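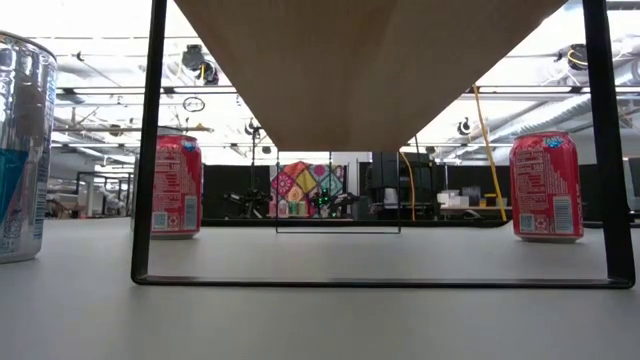
회색 상판 위의 검은 금속 프레임과 목재 패널, 왼쪽은 알루미늄 캔

홈 | 데이터 | 문서 | 변경 이력 | 문의

Huslow 내부통제 행사 기록 데이터 카드

읽는 시간 3분

개요

Huslow는 기업 범죄, 내부고발, 제재 준수를 다룬 공개 세미나와 웨비나의 안내문을 모은 한국어 텍스트 데이터셋이다. 레코드는 총 1,983건이며, 한 건이 행사 하나에 해당한다. 배포 형식은 UTF-8 CSV와 JSON Lines 두 가지이고 내용은 동일하다.

출처와 수집

원문은 Doltora와 Zavala의 행사 게시판에서 가져왔다. 두 기관 모두 재배포에 서면으로 동의했다. 수집 기준일은 2020년 4월 16일이며, 그 이후에 수정된 공지는 반영하지 않았다. 로그인 후에만 열람되는 자료와 첨부 발표문은 수집 대상에서 제외했다.

필드

event_id: 문자열. 출처 접두어와 일련번호의 조합.
title: 행사 제목. 원문 표기 유지.
body: 안내문 본문. 줄바꿈은 \n으로 통일.
topic: 주제 코드. 최대 3개, 쉼표로 구분.
format: onsite, online, mixed 중 하나.
source: doltora 또는 zavala.

전처리

본문이 40자 미만인 공지는 삭제했다. 동일 행사의 재공지는 마지막 게시본만 남겼다. 발표자와 참석자의 성명, 전화번호, 전자우편 주소는 [NAME], [TEL], [MAIL]로 치환했다. 치환은 Cliris 0.2로 일괄 처리한 뒤 수작업으로 검수했다. 법인명은 치환하지 않는다.

주제 코드

주제 코드는 검수자 2명이 독립적으로 부여했다. 판정이 갈린 레코드는 합의 후 확정했고, 합의 전 값은 topic_raw.csv에 있다. 뇌물과 리베이트는 같은 코드(BR)를 쓴다. 회계부정(AF)과 공시위반(DV)은 경계가 모호하여 중복 부여된 경우가 많다.

제한 사항

안내문은 행사 개최 전에 작성된 글이므로 실제 개최 여부를 보장하지 않는다. 취소 공지는 별도 레코드로 두지 않았다. 특정 사건의 사실관계를 확인하는 용도로 사용해서는 안 된다. Zavala 쪽 본문에는 영문 병기가 섞여 있어 언어 판별기가 오작동할 수 있다.

라이선스

CC BY-NC 4.0. 인용 시 데이터셋 이름과 버전을 함께 표기한다. 다음 버전은 6월에 배포할 예정이며 event_id 체계는 그대로 유지한다.

문의: 저장소 이슈 게시판 | © Huslow | 맨 위로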